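Kimell Community Workshop
Minutes of the December members' meeting

Held in the main room, 6:30 p.m.
Chair: Nigel Greenwood
Present: 14 members, plus two from the Moradi Street tenants' group for item 4

1. Minutes of the last meeting

Read and approved with one correction. Under storage, "the Tanix shelves" should read "the Tanix cabinet." The shelves are older and came with the building.

2. Matters arising

The back door closer has been adjusted and the door now latches. The spare key is back on its hook.

The sign for the parking area has not been ordered. The wording was agreed last time but the size was not. It was settled at this meeting that it should match the one by the front steps. Nigel to order.

The second sink is still draining slowly. Members are asked again not to rinse glue brushes in it. A bucket is kept under the counter for that.

3. Money

The balance at the end of the month was $679. Income from day passes was $174, which is lower than in the fall. Two members have not paid for the current quarter and will be sent a reminder.

The electric bill has not come in yet and is not reflected in the balance.

4. Use of the room by the Moradi Street group

The tenants' group would like the main room one evening a month for mending clothes and small household repairs. They would bring their own sewing machines and need four tables and the good lighting along the window side. They asked whether members could come along and use the room at the same time. The meeting had no objection so long as the saws are not running.

Agreed to try it for three months. The charge will be the same as for other groups. They will put the tables back and sweep before leaving. Nigel will show them where the breaker panel is.

5. Kema drill press

The chuck key has gone missing again. A replacement has been bought and is now on a chain. The belt cover rattles at the highest speed, and it was suggested that a felt washer might cure it. To be looked at on the next work morning.

A member asked if the press could be moved nearer to the wall. This was left over, as it depends on what happens with item 6.

6. Work surfaces

This took up most of the meeting.

The gray-green surface is worn. It has a dull finish, with smudges and fine abrasions over it, and there is one long thin scratch where the coating has worn through to a pinkish-tan color. Next to that is a finer line, and there are patches of pale scuffing. One member felt that none of this affects the work and that a work surface ought to look used. Others said that the scratches are a nuisance when cutting thin paper or laying out fabric, and the Moradi Street visitors agreed with that.

Three ways of dealing with it were discussed.

Clean it and leave it. No cost apart from an hour or so of somebody's time. It was pointed out that the dust would need to come off first whatever else is decided.

Rub it down and recoat. Nigel had a price of $127 for coating and rollers. The room would be out of use while it cures, and the windows would have to be open, so this would be better left until the weather is warmer.

Cover it. A sheet of hardboard could be laid on top and changed when it gets bad. The price given was $200, including delivery and cutting to size. Several members liked this but worried about the raised edge. Sleeves and fabric would catch on it, and the clamps now in use may not open wide enough to take the extra thickness.

There was a vote between recoating and covering. Recoating was preferred, nine to four, with one member not voting. It will be done in the spring. Until then the surface is to be wiped down at the end of every session, and anyone using a knife must put a cutting mat under it — there are mats in the Tanix cabinet, second shelf.

Dragging metal stock across the surface was also raised. Please lift it. If a piece is too heavy to lift, ask for help or use the floor stands.

It was asked whether the new coating should be the same color. A lighter gray would show pencil marks and dropped pins better. Nigel will bring color cards to the next meeting.

7. Scrap bin

The bin is full and has been for some weeks. Offcuts shorter than a hand's length should go straight into the trash. Longer pieces can stay until the end of the month, when whatever is left will be taken away. Nothing with nails in it, please.

8. Any other business

The first aid box needs small bandages and eyewash.

The radio stays off before 9 a.m. at the request of the neighbors.

Next meeting at the same time next month. Items for the agenda should reach Nigel a week ahead.

The meeting closed at 8:10 p.m.
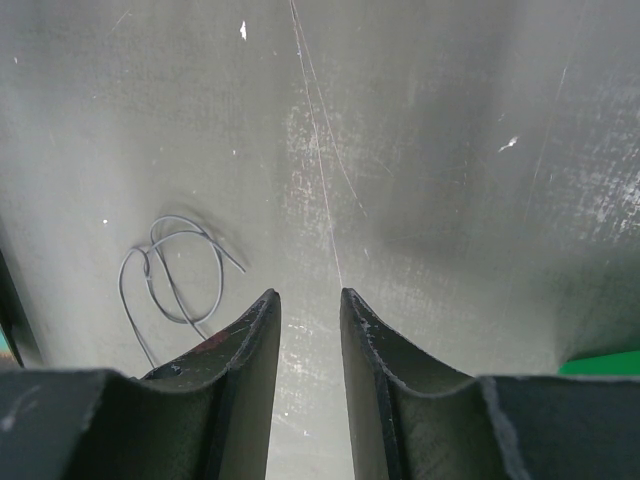

Copies of these minutes are in the folder by the front door. Corrections to Nigel Greenwood before the next meeting, in writing if possible.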